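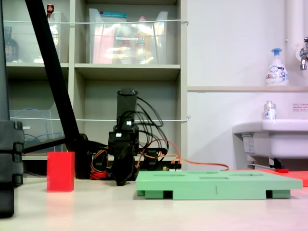
How to Find Out What Is Running Up Your Electric Bill

Most advice on this subject comes from people who want to sell you something. The power company would like you on its app, the hardware store would like you to buy smart bulbs, and a man at the Driramport home show wanted me to buy a Presten plug-in box that "smooths" the current. I have read the leaflet for the Presten box twice and I still can't find a sentence in it that says what gets smoothed or how that would make the meter turn slower. Skip it. You need a pencil, your old bills and a plug-in watt meter. An evening will cover most of it.

Step 1. Read the kilowatt-hours and ignore the dollars

The dollar figure mixes in rate changes, taxes, a fixed service charge and sometimes a correction for a month when they guessed. Find the line that says kWh used. On a Ukovance bill it is on the second page, under a bar chart that has no numbers on its side, so don't bother with the chart. My worst winter bill said 1782 kWh. The October one before it said 1102. Those two numbers told me more than anything in the "personalized insights" letter, which suggested I unplug my phone charger.

Check for a small E or the word "estimated" next to the reading. If it's there, the number is a guess and you should throw it out of your comparison. Then look at the number of days billed. A month with a few extra days in it looks like a problem when it isn't one.

Step 2. Read the meter yourself

Go outside and write down the reading and the time. Do it again 24 hours later. Subtract. If your daily use is nowhere near the bill's total divided by its days, either the weather has changed, your habits have, or somebody misread something. Don't call Ukovance yet. Take a second day first. I was sure I had caught them out once and I had swapped two digits.

Step 3. Find the overnight load

Read the meter last thing at night and first thing in the morning, before anybody showers or makes coffee. Divide by the hours in between. What you get is the house doing nothing useful, plus the refrigerator and whatever the heating or cooling did.

I slept for 9 hours and then stood in the yard in slippers doing long division. The result was higher than I liked. You will read that "vampire devices" are to blame for this. Maybe, in some houses. In mine all the little glowing lights together came to less than one old dehumidifier in the basement that I had forgotten I owned.

Step 4. Use a plug-in meter, and use it long enough

I have an Albers meter, which is plain and has buttons that are too small. Any make will do if it shows total kWh and not only watts. Watts at one moment are close to useless for anything that cycles on and off. A refrigerator may look like nothing or look like a monster depending on when you bend down to check.

Leave it on each appliance for a full day at least. I gave the chest freezer 36 hours, which took in a grocery trip and a normal amount of lid opening. Write the total down before you unplug the meter. Mine forgets.

Never put one of these on a window air conditioner or a space heater unless the rating on the back of the meter covers it. Don't run it through a cheap extension cord either.

Step 5. Deal with what you can't plug in

Water heaters, electric dryers, ranges and central air are wired in or use a bigger outlet. Don't open the panel. Use the house meter instead. Turn off the breaker for the one thing you suspect, leave it off for an hour you have already measured on another day, and compare. It is rough, but so is every other method that doesn't involve an electrician.

With a water heater, pick an hour when no one is drawing hot water and do it more than once. The heater may not have been due to come on at all in the hour you picked.

Step 6. Change one thing and wait

Here is where people fool themselves. They set the thermostat down, buy new bulbs and plug in a magic box in the same week, the weather turns mild, and the magic box gets the credit. Make one change. Wait for a full bill with an actual reading. Compare it with the same month last year if you can, and even then be suspicious of a small drop.

Getting rid of the dehumidifier showed up on my next bill. Turning off lights in empty rooms did not show up in any way I could measure, although I still do it out of habit. A new door seal on the refrigerator may have helped a little. I wouldn't swear to it.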